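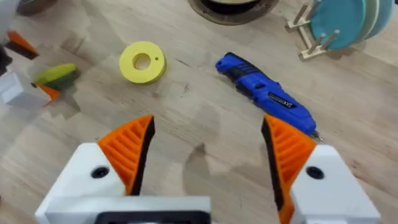

Kirsty Harawira told us she had stopped writing the shared grocery list down years ago, and that the arguments in her house started the same month. Her remark came up in the second round of interviews, and versions of it turned up in other households too.

Figure 3. Tabletop, light wood.

4.2 Where lists are kept

We spoke with 35 households in Pomare and Skeston between one and three times each. Most kept a paper list in the kitchen, on the table or stuck to the refrigerator. In 12 households the list lived on one person's phone, and the others had to ask that person to add things. Four households kept no list at all.

Paper lists were short and were often thrown out before shopping was finished. We collected 194 of them. Many had two or more handwritings, and children added items as soon as they could spell them - sometimes sooner. Phone lists were longer and older. Items such as birthday candles stayed on them for months, and people scrolled past these without reading them.

Households with phone lists reported more double buying, mostly of milk and bread. Mereana Donnelly put this down to shopping on the way home, when two people might stop at two stores on the same evening. Her own family went back to paper in October and still bought double on most Saturdays. We did not find that either kind of list saved money, although the receipts we were given from Skeston were incomplete.

The next section looks at who does the writing.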